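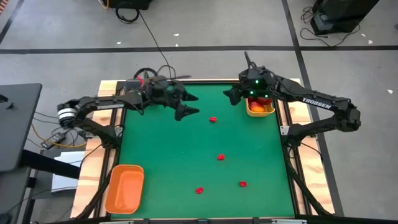
Areeba Zaidi wrote in after the last newsletter to ask why the Rivcombe library has gone back to stamping due dates in the books, when the email reminders were working perfectly well, and whether it meant we'd all be paying fines again. No fines, Areeba, I promise! They went two years ago and they are staying gone. But it was a good question, and three other people have asked me the same thing at the desk, so I thought I'd give it a proper answer.

The stamp came back in June. We had been printing those long paper receipts for every loan, and you will know as well as I do where they end up (bottom of the bag, through the wash, or marking somebody's place in a book that comes back to us with the receipt still in it). I have a shoebox of them, along with a boarding pass, a recipe for quince paste and a very nice letter from somebody's grandmother, which I'd love to return if you recognise the description. The handwriting is blue and she had just been to Clascombe for the roses.

So the slips are glued in again and the old stamp has had a new ink pad. The email reminders carry on as before, and if you'd still like a receipt you need only say so. The children have taken to the stamp enormously. I had forgotten how much a small person enjoys that thump, and we now let them do their own on the picture books, which does mean a few of those are due back upside down.

While I have you, a little about borrowing. We lent 3,178 items over the past quarter, and 188 of those were jigsaws, a shelf I was told would never earn its keep. If you have a jigsaw at home with all its pieces, or even all but one, we'd be glad of it. Please write the missing piece on the lid so the next household doesn't go crawling under the couch.

The large print shelves have moved closer to the front door, beside the good armchair, and the crime novels have shuffled along to make room. The winter book swap is on 15th July in the front room, with soup from 11 until it runs out. Bring a favourite you can bear to part with, and a mug if you can manage one, as we are down to nine.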